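July, by the Lullness newsdesk

Arari opens second house for supported living in Lullness

Arari, the support provider for adults with learning disabilities, has opened a second house in Lullness. The first tenants moved in at the start of July, and the last room will be taken before the end of the summer.

The house is on the Clenum side of town, close to the bus stop and the health centre. Each tenant has a private room and a tenancy agreement in their own name. Staff are present during the day, and one person sleeps in the house at night. Until now, people from Lullness who wanted this kind of support often had to move as far as Valdovinos, 26 miles away, and families had asked for a local choice for many years.

Before the opening, Arari held planning meetings with every future tenant. The person decides who is invited, where the meeting takes place and which subjects are not discussed. The result is a short written plan, in words or in symbols, and it is read again after 100 days. One plan asks for help with cooking on two evenings only. Another is mostly about trains. 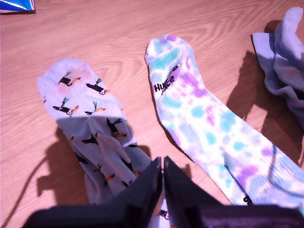
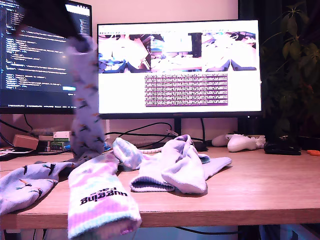

Patterned and tie-dye socks on a light wooden surface.

Support in the house covers daily matters such as shopping, laundry, money and medical appointments. The hours are different for each tenant. The highest number at the moment is 30 hours a week, and the plan can be changed if a person wishes for more time alone - or for less.

The local authority pays for the support hours, while the rent is paid by the tenants in the usual way. The furniture in the shared kitchen and sitting room was bought with a grant of £1000 and with money collected at the spring fair.

Neighbours were invited for tea on the first weekend. Some of them had questions about parking, and Arari has agreed that staff will use the spaces behind the health centre and not those in the street.

The provider is now looking for two part-time support workers for evening shifts. Experience is welcome but not required, and training is given during the first month. Application forms are available at the Arari office in Lullness and can also be sent by post. The office is open until 4 pm.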